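Session 6 handout — Reviewing a kit before you buy it
Course: Automation for Small Workshops, Lusham evening program
Notes by Nadja Lüthi, 20 May 2018, corrected after class (mostly)

Left over from last time
Bring back the cost sheets. Six still missing. If yours had the shipping line blank, fill it in, Idthorpe is too far to pretend shipping is zero.

What we are reviewing
The Liva hand-held gripper kit, sold by Cuesta. Two grippers, one for each hand. You hold them, you do the task, the kit records, and the recordings are meant to teach an arm to do the same task later. No arm in the kit. People miss this line in the offer every single year so read it twice.

Options on the quote:
Starter — pair of grippers, chargers, one carry case, 100 hours of storage
Workshop — same pair, spare finger set, 300 hours, phone support on working days
Rental — by the week, deposit, you pay for lost fingers

Réjean Li asked if Rental can turn into Workshop later. Yes, but only the first month's rent counts toward it. Get that in writing.

Task for the review: folding and handling clothes
Why clothes. Cloth is the hard one. A box keeps its shape, you grab it and you know where the other side is. Shirt doesn't do that. If a kit is only any good on boxes you want to find out before you sign.

Terms for this section
Pinch — fingers close on a small bit of cloth
Bunch — more cloth in the jaws than you wanted
Spread — both hands holding, pulling apart to flatten
Regrasp — let go, take it again somewhere better. Costs time, count them

Work surface: bed-height, plain sheet, one color. Plain matters, a dark garment on a light sheet is easy to find afterwards in the recording. Patterned sheets were a mess in September.

Look at where the fingers are on the cloth, and how much is in them.

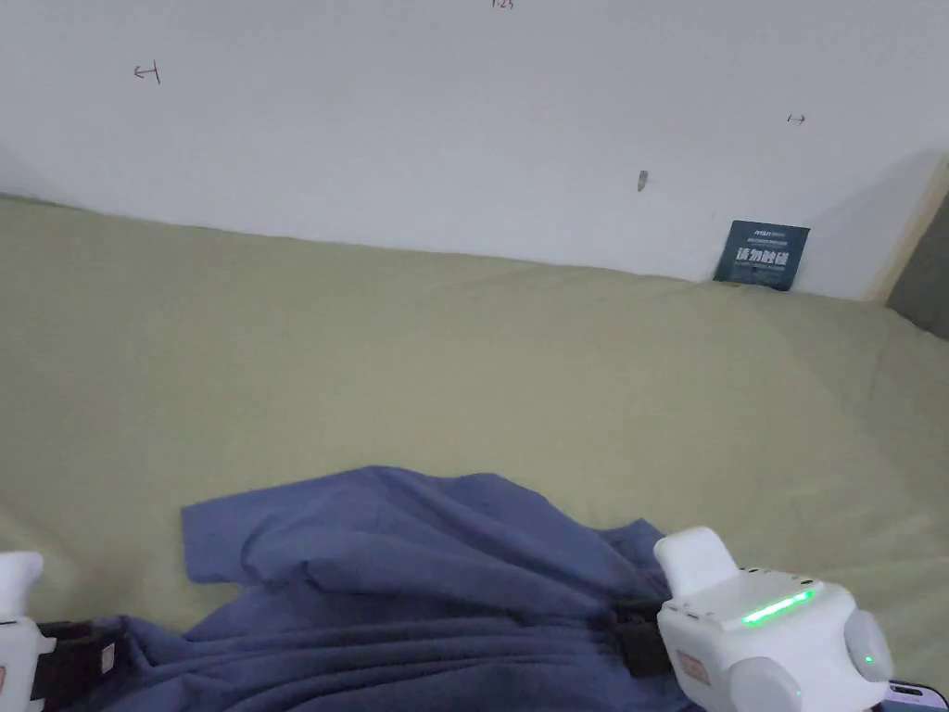
Both grippers on the blue garment, long folds running between them. 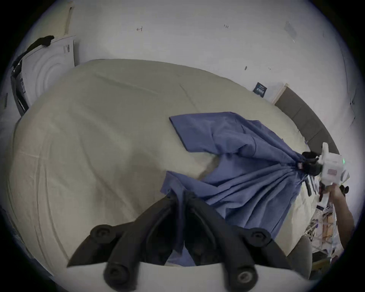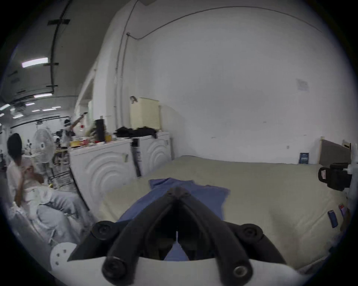 Scoring the grasp
Score each attempt on its own. Don't average in your head.

0 — missed, or the cloth slipped out
1 — held but bunched, folds all running into the jaw
2 — held, one clean edge in the fingers
3 — held by both, cloth flat enough between them to fold

A still can't give you a 3 for the whole attempt, you need the run before and after. Use stills to argue about finger position only. Score from the recording.

Common mistake: giving a 2 because the garment ended up neat. Neat at the end is a seperate column.

Handling notes, from class discussion
Weight. Fine for ten minutes. After 34 minutes Réjean's wrists were done and his scores dropped, look at the sheet, you can see the row. So short sets, swap people.

Jaw travel. Finger tips meet OK on thin cloth. Thick seams — go in from the side, not head on. Waistbands still bad.

View. Everything the learner gets comes through the recording, so if your hand or the cloth hides the tips, that stretch is weak. Tilt the gripper a bit. Don't lean over it.

Status light. Check it before every set, both sides. One group did a full set with the left one not recording, and had to do it all over.

Labels. Left and right look very alike. Check which one is in which hand, then check again.

Clutter. Keep the middle of the surface free so you can spread. Things around the outside are OK and maybe even useful, real laundries aren't tidy. But don't move them halfway through a set.

What the offer doesn't say
— How long a finger set lasts. Sales told me "depends on use". Ask for a number.
— Who owns the recordings after the storage period ends
— Whether the 100 hours is per gripper or per pair (per pair, I called)
— Price of a single replacement gripper. You can't buy just one at the moment, only the pair. Big problem for a small shop
— What happens to support if you go from Workshop back down to Starter

My view, since several asked
Hardware good. Quick to learn, most of you had usable grasps within the first set. The paperwork is thin. I would rent for a month, do 100 attempts on your own real task (not ours!), and then decide. For Workshop I'd want the finger life and the ownership thing settled first. Réjean disagrees, he thinks Rental is priced to annoy you into buying. Could be. His numbers are on the back of the cost sheet, go through them yourselves.

Homework for session 7
1. One page, the kit against one task in your own workplace. Name the task in the first line.
2. Score sheet for at least 20 attempts from the shared recordings. Initial every row.
3. Two questions for the Cuesta rep, who is coming in by phone for the last half hour. No questions about color please.

Room change next week, upstairs, same time. Sheets go in the tray by the door or email me before noon on the day.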